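Questions from bloggers about working with Datstead

Who can join?
Anyone who writes a blog in English, Dutch or Ukrainian and has published at least 14 posts. We do not ask for a minimum number of readers. A small blog about knitting or trains is welcome, if it is written with care.

How do you choose a blogger for a campaign?
Mieke Peeters reads every application herself. She looks at how you speak with your readers in the comments, and if the subject of your blog fits the brand. She answers by email, also when the answer is no.

Is the work paid?
Yes. A standard post pays 200 euros. If the brand wants photos made by you, this is agreed separately before you begin. We do not accept campaigns where the only payment is a free product.

When do I receive my money?
After the post is online, you send your invoice to Bart Stevens. Please put the campaign number on it — without this number he must write back to you, and it takes longer.

May I write something negative about a product?
Yes, you may. The brand can correct wrong facts, such as a price or a size, but it cannot change your opinion. This is written in the contract.

Do I have to say that the post is sponsored?
Always, and at the top of the post. A hashtag at the end is not enough for us.

How long must the post stay online?
One year. After this you are free to remove it.

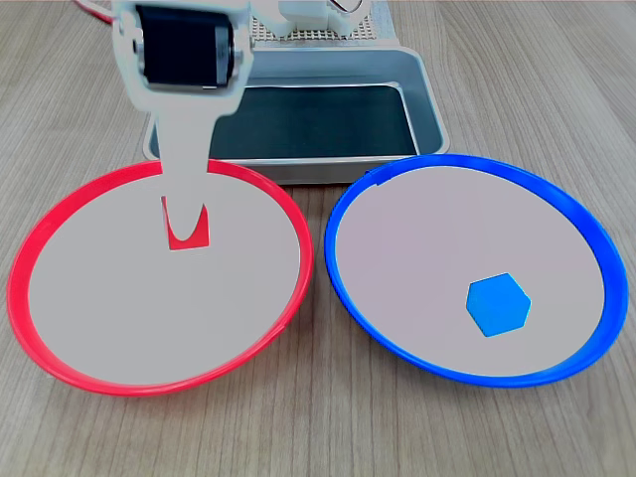

Can I work with other agencies at the same time?
Of course. We only ask that you do not write for a direct competitor of the same brand during the campaign. Last November, two bloggers in the Zeltholm campaign had a question about this, so the rule is now explained better in part 2 of the contract.

Can I stop in the middle of a campaign?
You can stop until the moment you send your first draft. After that, please call Evelien Verschueren and she will look for a solution together with you.

Where do I send other questions?
Use the contact form and choose "Bloggers" as the subject.

Last updated: May 27, 2021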